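Musavix settles overtime case with food service workers

27 July 2020

Musavix has agreed to settle a class action brought by cafeteria and kitchen workers who said they were not paid for time spent changing clothes and cleaning up before and after their shifts. The agreement was filed with the court this week and still needs a judge's approval.

The suit covers 863 current and former hourly employees at the company's Paredes and Vanis locations. It was filed in March of last year under state wage law. Terms of the payment were not made public in full, but the filing says each worker will receive a share based on the number of weeks worked. 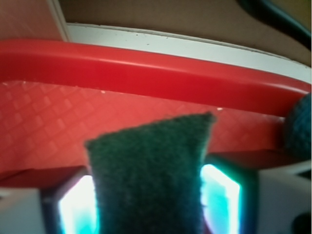
Lawyers from Plullik, the firm representing the workers, reviewed about 3,000 time records during the exchange of evidence. Musavix had argued that the minutes in question were too few to count as paid work. The court turned down its request to dismiss the case but did not rule on that point.

Under the agreement, Musavix does not admit any wrongdoing. It will change its timekeeping system at both locations and keep clock records for two years longer than it does now.

Workers covered by the settlement will be notified by mail and can object or opt out before the approval hearing. A hearing date has not been set.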